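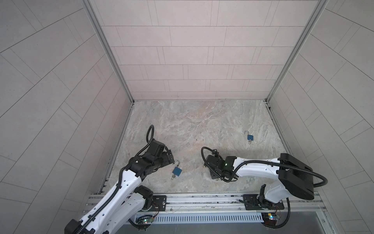
Two blue padlocks with their shackles open, on a marble-patterned surface.

Home | Features | Housing | Work | Archive | Contact
Print this page | E-mail this article
Last updated: Tue 6 January

The Lock on the Cellar Door
Shared storage is becoming a matter of policy in Kellinia

In the older districts of Kellinia, an apartment was traditionally let with three things: the rooms themselves, a mailbox in the entrance hall, and a numbered compartment in the cellar. The compartment was seldom mentioned in the lease. Tenants furnished their own padlock, kept the key with their house keys, and passed the space to the next household when they left. For several generations the arrangement required no administration.

It now requires a good deal. Apartments built in the past two decades are smaller than those they replaced, and many were completed without cellars. Households that once kept winter bedding, tools and a child's outgrown bicycle on the premises must find room for them elsewhere. Owners of older buildings, meanwhile, have found that the space below ground has a value of its own, and a number have begun to let it separately from the apartments above.

The Saronby Housing Office, which manages 903 apartments on the east side of the city, reviewed its storage practice last year. Its report describes compartments that had not been opened in years, compartments used by people who no longer lived in the building, and compartments whose occupants could not be established at all. In one block of 18 apartments, five tenants had no cellar space while two former tenants continued to occupy theirs. There had been no dispute. The tenants without space had assumed that none existed.

Under the rules that follow from the review, each compartment is recorded in the lease and returned with the apartment. The tenant continues to provide the lock. The office considered fitting its own locks and holding duplicate keys, and decided against it after a consultation in which residents objected strongly. A compartment, the report concludes, is part of the home, and the landlord should enter it only on the terms that apply to the home.

This is a more significant statement than it may appear. Under most leases in the city, a landlord must give written notice before entering an apartment. Cellars have generally been treated as common areas, where no notice is needed. Tenants have returned from a season away to find that a lock had been cut and the contents moved or discarded, and have had little basis for complaint. The Saronby rules provide for a posted notice, a letter to the tenant, and an interval before any lock may be removed. Goods found inside must be listed and kept.

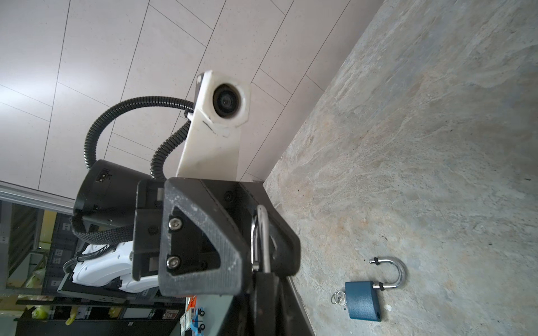
A closer view of a padlock with a black body and a silver shackle.

Private owners have taken a different course. Athumani, a storage firm that leases basements from building owners and divides them into units, now operates in several parts of the city. Its customers need not live in the building, and the smallest unit has the floor area of a wardrobe. The firm supplies shelving and lighting, sets hours of access, and requires that every unit be locked at all times. A unit left unpaid is closed to the customer until the account is settled.

For many households the service is useful. It is clean, and it is available at short notice to people who are between addresses. The difficulty arises where the basement was previously open to the tenants upstairs without charge. Residents of one building on Pornero Street were informed that their compartments would be cleared and that they could rent units in the same cellar at the standard rate. Their leases did not mention storage, and the owner was within its rights.

The city council has asked its housing department to examine whether long use of a compartment should carry some protection even where the lease is silent. Owners' representatives have argued that such a rule would reward poor record-keeping. Tenant groups reply that the records were always the owner's responsibility. A draft proposal is expected in February.

Practical questions will remain whatever the council decides. Cellars in the river districts are damp for much of the year, and paper and textiles do not keep well in them. Fire inspectors have asked that passages be kept clear and that fuel and paint be stored elsewhere. Several buildings have also asked tenants to label their compartments with an apartment number, a measure that costs almost nothing and had, in the Saronby blocks, been neglected for years.

The office has since completed its first full record of the east side cellars. Households without a compartment have been placed on a list by date of tenancy, and the first reassigned spaces have been handed over, swept and empty, with the doors unlocked.

Print this page | E-mail this article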